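3.2 Setting the hardness on the Tevham water softener

Set the hardness before the first regeneration. The unit ships at 300 ppm, which is too high for most town supplies.

1. Close the bypass valve and run the cold kitchen tap for 4 minutes.
2. Fill the test vial to the line, add one strip and compare it with the color card.
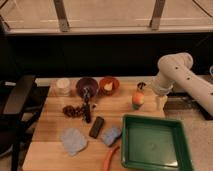 Small bottle and bowls on a wood tabletop.

3. Hold MENU until the display blinks. Enter the reading with the arrow keys.
4. Press MENU again to save. The display shows the gallons left, up to 4,000.

Note: If your water comes from a well, test for iron too. Iron shortens the life of the resin.

Caution: Do not use rock salt. Use pellets only, and keep the tank at least half full.

5. Set the regeneration time. The factory setting is 2:00 a.m. Pick an hour when no water is in use.
6. Open the bypass valve slowly and check the fittings for drips.

Test again in March, when many suppliers change their source. 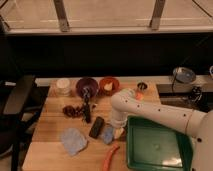
Lesia Romaniuk: Step 4 shows liters on mine until you switch units under MENU 7. I also had to enter the reading twice after a power cut, so write it inside the lid.

For units under MENU 7, see section 3.4.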